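To: ceiling-arms list
Date: 13 April 2021
Subject: Re: Inverted mount, simulated cell no longer matches the real one

> We have a six-axis arm hanging over a breadboard table, and a simulated
> copy of the cell that we use to check programs before they go on the real
> one. Since we took the arm down in March to change a cable and put it back
> up, anything that comes out of simulation is low on one side of the table.
> The near left corner is fine. The far right corner is bad enough that the
> fingers touch the surface. We have redone the tool calibration twice and
> it made no difference. Is there a sensible order to check things in? The
> integrator wants us to send the arm back and I would like to avoid that.

I would not send it back yet. An error that is small in one corner and grows toward the opposite one is nearly always the base frame. If the tool were wrong you would see an offset that follows the gripper when you turn the wrist, and it would show up in the near left corner too.

We look after a similar cell at the Trirkau site, hung from a steel plate in the ceiling, with a simulated twin kept in Nuvis. We have had the arm down twice for cable work and went through the same thing both times. The order I use now is below.

First, the bolts. Take the power off and lock it out, get a proper support under the arm before you loosen anything, and look at the mating faces. The first time, we had a flake of old paint between the flange and the plate. You could not feel the tilt by hand, but at full reach it was several millimeters. Clean both faces, put the locating pins back in and torque the bolts in a cross pattern in two passes. The figure is in the arm manual. Ours came with an adapter plate from Van Hecke that has its own figure, lower than the arm's, and it is easy to read the wrong sheet.

Second, gravity. Check that the controller still has the mounting set to ceiling. Some controllers drop back to floor mount after a configuration restore. Usually you get a protective stop as soon as the brakes release, so if yours runs at all it is probably set correctly, but look anyway. Check the payload and its center of mass on the same page.

Third, measure the base against the table. Put a pointer in the gripper and touch off on four holes as far apart as you can reach. Write down the joint values as well as the Cartesian ones. Our span is 1000 mm on the long side, and after the first remount the two far holes came out 20 mm low compared with the model. After cleaning the flange and refitting the base frame we could not measure a difference with the pointer.

Fourth, put the measured base into the simulation. This is the step people skip. Do not correct the programs one at a time. We did that for a while and ended up with 209 waypoints carrying hand offsets, all of which had to be taken out again later. Change the base transform once, in the scene file, and leave the table where it is. If you move both you will lose track of which one was wrong.

Fifth, rerun your collision checks with the usual parts on the table. I keep one fixed layout for this, saved with the scene, and run it after any change to the base. It should have something tall near the front and something low at the back on the side where the error was worst.

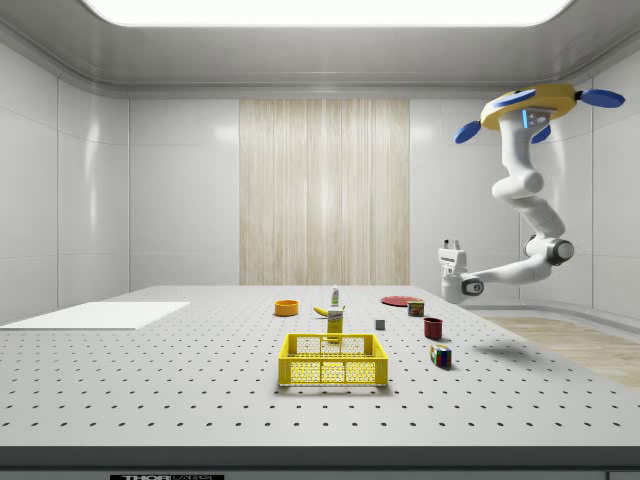
Does the simulated base have to be tilted to match the real one, or is it enough to shift it in height?
Tilt it. A height shift only makes one point agree, and the error comes back as you move away from that point.

Two more things that may save you time.

The joint zero marks should be looked at while you have the covers clean, but do not re-zero anything unless a mark is plainly off. If you re-zero a good joint you will have two problems and they will partly hide each other.

Cable dress matters more on a hanging arm than on a floor one. Leave a loop at the base big enough for the full turn of joint one, and strap it to the ceiling plate and not to the first link. Ours was strapped to the link and lasted almost 3000 hours before the jacket split. The Ulidura sleeve we use now is stiffer, so run the arm slowly through its limits after fitting it and watch that it does not pull on the wrist connector.

If you post the four touch-off points, joint values included, I can run the fit here and send you back a base transform to try. Please say which controller version you are on, and whether you have an adapter plate between the flange and the ceiling steel.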